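Gripper drops to half force after homing in sim

kettleback
I'm running the parallel gripper in Vurnside on a pull-the-handle task. Every run starts fine, then after 214 steps the fingers open all the way and won't close again until I reset. No error, just this in the log:

grip cmd 1558 ignored, state HOLD

It did this on 4 of the last 6 runs. Same seed, same start pose. I saved the wrist view from one of them.

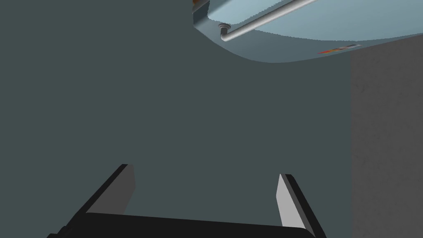 I already swapped the controller for the stock one and got the same result. Before I file a bug, has anyone else seen HOLD get stuck?

mo_ratchet
Title says half force but you're describing no close at all. Which one?

kettleback
No close at all. The title was from an older problem, sorry. I can't edit it.

pfister_lane
Your finger is probably touching the handle's collision mesh, which can be a lot bigger than the rail you see. Contact trips the force limit and you get HOLD. Turn on the collision view.

mo_ratchet
I don't buy that. A contact trip writes its own line in the log, and he doesn't have one. Looks more like a timeout to me.

pfister_lane
It only writes that line if contact logging is on. It's off by default since the September build.

Elfriede Ruchti
We had this at Ninau. Please don't just raise the force limit to get past it. One of us did, copied the config to the real arm and bent a finger. Check the timeout first, it's one line.

kettleback
Contact logging was off. Turned it on and I get a trip right before HOLD on the first run. Will do the other runs tonight.

mo_ratchet
Fine, but HOLD should still clear once the fingers are open. I'd file that part anyway.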